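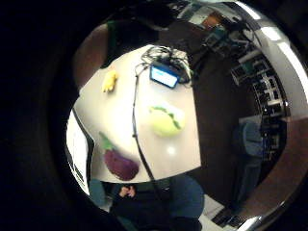
Toy produce on the test table, seen through the fisheye camera of a hand-held gripper. Photo: Vallden

Vallden collects 3,000 grasping demonstrations without a robot arm

06/12/2021

Automation developer Vallden has completed a set of 3,000 hand-recorded demonstrations for a produce sorting task, the company said in a technical note. All of them were recorded with a hand-held gripper carrying its own wide-angle camera. A robot arm was used only for the evaluation stage.

The task is simple pick and place. An operator holds the gripper by its handle, moves it over a tabletop, closes the fingers on a soft toy fruit or vegetable and sets the item down in a marked zone. The camera records the approach, the grasp and the release from the same viewpoint a wrist-mounted camera would have on an arm. The path of the gripper through space is then recovered from the video and an inertial sensor, and the two are stored together as one demonstration.

Toy items were chosen for the first round. They tolerate repeated gripping, and their size does not change over weeks of recording. The set includes a banana, an eggplant and a round yellow-green fruit with a dark stripe. Real produce will be introduced in the second round, which is planned for February.

Idun Nyberg, who leads the data group at Vallden, said the main gain is in setup time. The company's earlier work relied on remote control, with an operator steering an arm through a pair of handles while watching a screen. "With the remote station we spent most of a shift on calibration and homing," Nyberg said. "With the hand tool an operator is recording within a few minutes, and a bad take costs us one take."

Remote control has not been dropped. Vallden still uses it for tasks where contact force matters, such as pressing a lid onto a container. The hand-held tool measures finger opening but has no force sensing at the wrist, and the note lists this as a known limit. It also lists fast wrist rotation, which blurs the video and causes the tracking to lose position. Takes with lost tracking are discarded automatically.

Of the 3,000 demonstrations, 2,000 were used to train the current control policy. The rest were split between validation and a reserve for later comparison. Operators were asked to vary the starting height and the order in which items were picked, and to leave other objects on the table where they lay. According to the note, early policies trained on a cleared surface tended to drift toward cables and table edges once these came into view.

Emilian Zamfir, a controls engineer at Chiriac, is responsible for moving the trained policy to the arm. He said the gripper fingers on the arm and on the hand tool are the same part, and the camera bracket holds the lens at the same distance from the fingertips. "If the bracket is off by 2 millimeters the grasp still works, but the release lands outside the zone," he said. "We check it with a gauge before every session." Latency between camera and arm is compensated in software — the value is measured once per installation and then fixed.

Chiriac will install the first arm at Wastel, a produce packing site in Grodurgate. The trial covers one table and one shift. Agnes Rønning, operations manager at Wastel, said staff there will record their own demonstrations for items missing from the current set, with training on the hand tool expected to take roughly 3 hours per person.

Vallden plans to publish the recording protocol and the bracket drawings together with the results of the trial. The demonstrations themselves will remain with the company.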